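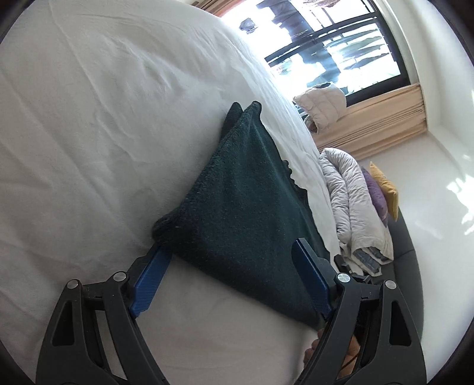
Does a body wrap really take inches off? We asked someone who sells them

By Mayuree Kaewsai
2021-07-05

The leaflet I was given said I could lose up to 11 inches in an hour. It didn't say where from, and when I asked the girl on the Cladex stand at a beauty fair in April she said "all over", and gave me a tote bag.

Wraps are back. Salons that spent most of last year shut are putting them at the top of the price list again, usually under a heading with the word "detox" in it, and usually with a bride or a beach next to it. I've never been convinced. So I went to see Nuala Nic Aodha, who has run Hemmin, a two-room salon above a key cutter's, for long enough to have seen wraps come in, go out and come in again. She does offer them. She was also the only owner of the five I rang who was willing to talk about how they work.

"They work in the sense that you'll measure smaller when you get up," she said. "I've no problem saying that. You've been squeezed in tight bandage for an hour. Take your socks off tonight and look at your ankles, it's the same thing."

So where do the inches go? "They come back. By the next day, I'd say, for most people. You've pushed some fluid along and you've maybe sweated a bit. Have a pint of water and your dinner and you're as you were."

I asked about the 11 inches. She laughed for quite a while. What happens, she told me, is that the therapist measures in a lot of places, both arms, both thighs, both calves, waist, hips, bust and so on, and adds up all the differences. Half an inch here and there soon looks like something. "And you can pull a tape measure as tight as you like. I was shown how on the training day. They didn't call it cheating. They called it getting a good firm reading."

That training day was not cheap. Nuala paid 1425 pounds for the starter kit and the course together, from a supplier that has since stopped trading. She got a certificate, a box of bandages and a tub of clay that she is fairly sure was the same clay she could have bought from her usual wholesaler. Her colleague Wanpen Duangkaew did a later version of the course with Nomora and came home with a folder that had a whole page on toxins. Neither of them could find a toxin named anywhere on it.

"I did ask," Wanpen said, putting her head round the door. "The trainer said heavy metals and modern life." 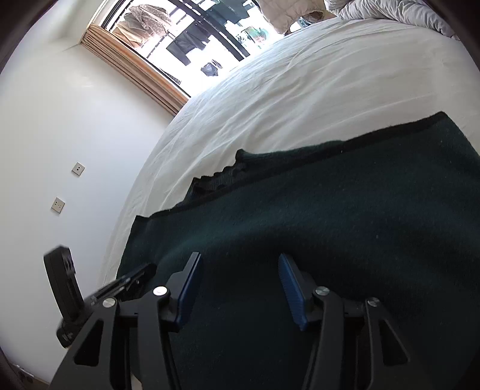

Prices are where I started to get properly grumpy. At Hemmin a wrap is 40 pounds, and I've seen the same hour sold elsewhere at more than double that, with a herbal tea thrown in. What are people paying extra for? Very little that I could see. Nuala's bed has a white sheet on it and a dark green cloth spread over that, and she reckons a grander salon would have the same under a dearer lamp. The clay costs her a few pounds a time. The rest is rent and her hour, and she's quite open about it.

Why sell it at all, then? It seemed the fair question, and she took a moment over it.

"Because people like it. It's warm, you lie down, your skin feels soft after. I've women who come in worn out and go to sleep in it. If I took it off the list they'd be annoyed with me." She has changed the wording, though. Her list used to say "inch loss wrap". It now says "warm clay wrap", and she doesn't measure anybody. Bookings dropped for a bit when she changed it, and then came back to nearly what they were.

I'm not sure that lets her off altogether. One of her regulars, Chepkoech Owino, told me on the stairs that she has a wrap before any big family do "to get into the dress". Nuala says she has explained it to her more than once. Chepkoech says the zip goes up easier, and she's the one wearing the dress.

There are people Nuala turns away. Anyone pregnant, anyone with high blood pressure or heart trouble, anyone with broken skin or varicose veins that bother them, and anyone who has booked it on top of a crash diet. "I had a bride in who hadn't eaten since the day before. I gave her toast and sent her home. She left me a bad review." If you have a health condition, ask your doctor or pharmacist first, and be wary of a salon that doesn't ask you anything before it starts.

I wrote to Cladex to ask how the figure in the leaflet was arrived at. A customer care adviser called Lucero Nina replied politely that results vary, and that the number came from "client feedback". I wrote again asking how many clients, and when they were measured. At the time of writing I've had one more email, offering me a discount on a home kit.

Nuala's wraps are by appointment, mornings only.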